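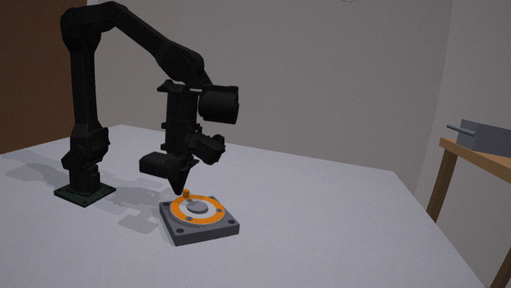

Teaching an arm to fit parts, one go at a time

The lead engineer on the Kasten project starts talking before the kettle has boiled, and she is still going when the tea is cold. The subject is pegs and rings. She has spent most of the spring and all of August gathering examples for a learning system, and she would happily do another year of it.

"People want to hear about the clever bit, the training," she says. "I love the training! But the examples are where you find out what you're asking for."

Kasten is a small assembly-learning effort run out of the Carkon workshop, and nearly everything it does happens in simulation first. A black arm is mounted on a pale table, with a square grey fixture in front of it, and a person drives the arm through the job from a hand controller. Every run is saved. The first set came to 760 runs, all of them driven by two people, and she reckons she can tell which of the two was driving within a few seconds of playback.

"One of us comes in high and drops straight down. The other sort of sidles up to the part from the back. Both are fine. I was delighted when I saw it, because a system that has only ever seen one way in gets terribly stuck when that way is blocked."

So they stopped trying to iron the differences out. The early instructions to drivers ran to two pages, with a preferred path for every move. The current ones fit on a card. Drivers are told where the part should end up and to keep off the table, and they are asked not to throw away a run just because they fumbled it.

That last point took some arguing over. "My instinct was to bin anything messy," she says. "Then we looked at what the trained arm did after a small slip, and it had no idea, poor thing. It had never watched anyone recover. Now if you miss and then put it right, that's gold. We tag it and keep it."

The tags live in Imier, the team's own logging tool, which she describes as "a spreadsheet with ambitions". Each run gets a start state, an outcome and a free-text note. She reads all the notes. Some say "good". One of her favourites says "good until I sneezed".

The views matter as much as the driving. A camera low and to the side shows the gap between the tool and the part nicely, while one from overhead gives a better idea of where the arm sits on the table, though the gripper can cover the very thing it is working on. 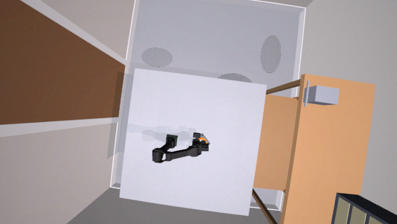

The overhead view, with the orange piece close in against the gripper.

"I'm very fond of that angle," she says. "You look at it and think, well, I can hardly see the part, how is the system meant to? And that's a proper question. Do you give it a second view? Do you let it remember where things were? We had 13 versions of the camera layout before we settled, and I could be talked into another."

Next comes Andard, the follow-on project, which will try the same jobs on a real bench. She expects the simulated examples to carry over in part, and has a list of the things she thinks won't. Friction is at the top. Shadows come second.

Would she drive some of the new runs herself?

"Oh, definitely. I've already put my name down for the mornings."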